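Reparar antes de substituir: a oficina têxtil da Fundação Varlow abre as portas às empresas

28 de maio de 2024

A Fundação Varlow apresentou esta semana o balanço do primeiro ciclo da sua oficina de reparação têxtil, instalada no antigo armazém Leclerc. Entre setembro e o final de abril foram aceites 487 peças de vestuário e de roupa de casa, entregues por particulares e por duas entidades parceiras. Maribel Nina, coordenadora da oficina, recebeu-nos na sala de triagem para falar dos resultados e do que se segue.

«A maior parte das peças chega com problemas que se resolvem em menos de uma hora», explica. «São bainhas descosidas, fechos presos, botões em falta, costuras laterais que cederam. O que falta às pessoas é, muitas vezes, a máquina, e por vezes apenas a linha da cor certa.»

A oficina funciona por marcação. Cada peça é registada à entrada, recebe uma etiqueta de tecido e é avaliada por uma costureira, que decide se a reparação é feita no local ou encaminhada para a Steton, empresa responsável pelos trabalhos em malha e pelos forros mais complexos. A coordenadora reconhece que o encaminhamento nem sempre foi pacífico. «No início mandávamos tudo o que tivesse forro. A Steton devolvia-nos metade, com um bilhete muito educado a dizer que podíamos perfeitamente tratar do assunto.»

A questão do preço ocupou boa parte da conversa. A fundação optou por uma tabela fixa, afixada à entrada, e por isentar de pagamento os agregados com apoio social. Maribel Nina defende a opção, embora admita que a tabela será revista. «Um fecho de casaco não dá o mesmo trabalho que um fecho de saia, e neste momento custam o mesmo. Foi uma simplificação nossa. As costureiras chamaram a atenção para isso logo no segundo mês e tinham razão.»

Quanto às peças sem reparação possível, o destino depende da fibra. O algodão segue para panos de limpeza industrial; as misturas sintéticas são entregues à Trakstead, que as recebe em fardos de 100 quilos. A lã fica na casa, guardada para remendos.

Um dos pontos em que a coordenadora mais insiste é a preparação das peças antes da entrega. A oficina pede que a roupa venha lavada, seca e dobrada, com os bolsos vazios e o defeito assinalado com um alfinete ou um fio de cor contrastante. Nos tecidos escuros, acrescenta, a marcação é indispensável. «Num preto liso, uma costura aberta quase não se vê. Já perdemos uma manhã à procura de um rasgão que a dona conhecia de cor.» 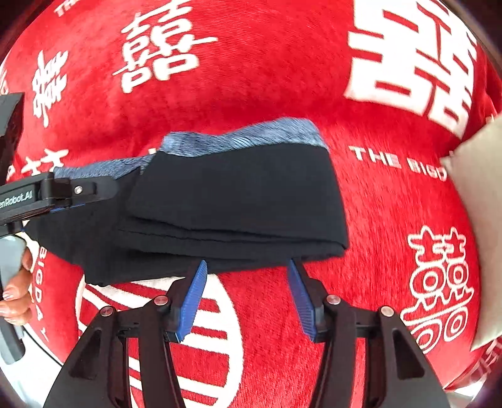

Ritu Awasthi observa, a este propósito, que o fio de marcação deveria ser fornecido pela própria oficina no ato da marcação, pois muitos utentes não têm em casa nada que sirva e acabam por recorrer a fita adesiva — que deixa resíduo e obriga a nova lavagem. A sugestão foi acolhida. Maribel Nina adianta que os envelopes com fio e instruções estarão disponíveis na receção antes do verão.

O segundo ciclo terá início em setembro, com horário alargado ao final da tarde e um curso de iniciação à costura manual. As inscrições são feitas presencialmente, no balcão da fundação, e os participantes devem levar uma peça própria para reparar.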